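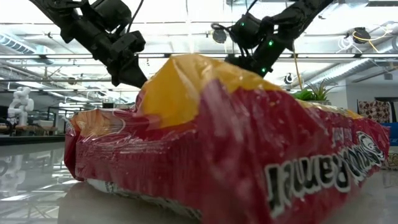
A reader in Dranville writes that her two-armed kitchen helper burst a family bag of crisps at 4 in the afternoon, and wants to know if she should sue. We'd sweep first.

## Crisp bags and two-armed helpers

A full bag is mostly air, and an arm that has only been taught boxes will squeeze until it meets something solid. With crisps that comes rather late. Ours at Utby went off in November like a dropped tray, and the log gave it as **fault 493: object changed size**. Well, quite.

- Turn the grip down to 2 before you let it near any film packaging. It arrives set at 16, a figure suited to paving.
- Lay the bag flat, with the end seals clear of both grippers. Seals go before the film does.
- Shiny plastic under bright lights muddles the cameras. Dim the lamp over the table, or tape a bit of plain paper to the bag.
- If one arm grips and the other doesn't, press stop. Don't reach in to help — it has no idea that's your thumb.
- Crumbs get into the finger joints. Use a dry paintbrush with the power off at the wall, and never a damp cloth.

The Plakbridge manual suggests running the full safety check after any burst. Do that before you eat the evidence.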